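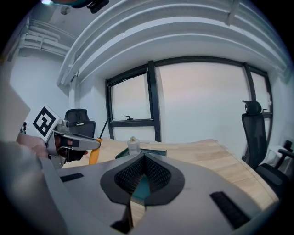 Visit to the Szénási Workshop Rooms, Prindville
August 22, 2019

The Sivdale Technical Education Circle was received at the Szénási workshop rooms in Prindville as part of its program of member visits. The group was made up of 16 members and was welcomed by Viktória Bognár. The visit had first been planned for April and was moved at the request of the hosts, who were then still fitting out the upper floor.

The Szénási rooms are used for the study of ordinary desk work: how small tools are put away, how boxes are laid out, and how a work surface is kept in order over a long day. The premises cover around 3000 square feet. Members were shown the store, the reading corner and the main room, where the greater part of the afternoon was spent.

The main room has a large window in dark frames, and the desk is of light wood with a curved edge. Black mesh-backed office chairs stand near it. Several members remarked on the tabletop, which is built up from glued strips in lighter and darker tones and has a handle slot cut into its far edge. Ms. Bognár explained that the hosts prefer a top without square corners, as people move past it all day.

The subject of the afternoon was the storage of a single screwdriver in a desk box. The tool has a yellow handle and a thin black shaft; the box is dark teal-green, with a lid that folds back and a shallow compartment at the front. Small jars with metal lids are also kept at hand. The hosts hold that a tool used several times a day should have one fixed place, and that the place should be open enough to reach without moving anything else.

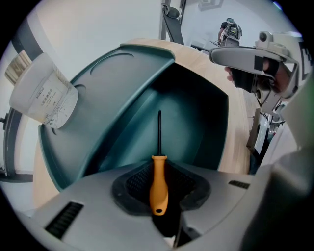 Levente Gulyás asked whether a fixed place was of any use in a room shared by several people, each with habits of their own. In his experience the small tools were always the first to wander, and a label on the box had made little difference. Ms. Bognár replied that the Szénási rooms had met the same difficulty. The present practice is to settle the place of each item with everyone who uses the desk and to review it after three weeks — a shorter period had been tried and found to be too unsettled.

A discussion followed on the choice of box. Members from the Husura branch favored deep drawers, which keep dust off. The hosts were of the view that a shallow compartment suits short hand tools better.
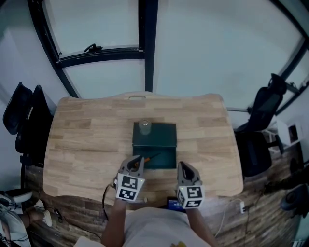 The tool box and glass jar on the main room table, Szénási workshop rooms.

Before leaving, members looked through the printed catalog of the store, which lists 1195 items by shelf. Copies of the index pages may be requested from the Sivdale office. The Circle thanks Ms. Bognár and her colleagues for their hospitality and for the time given to questions. Members who wish to join the return visit should give their names to the office in writing.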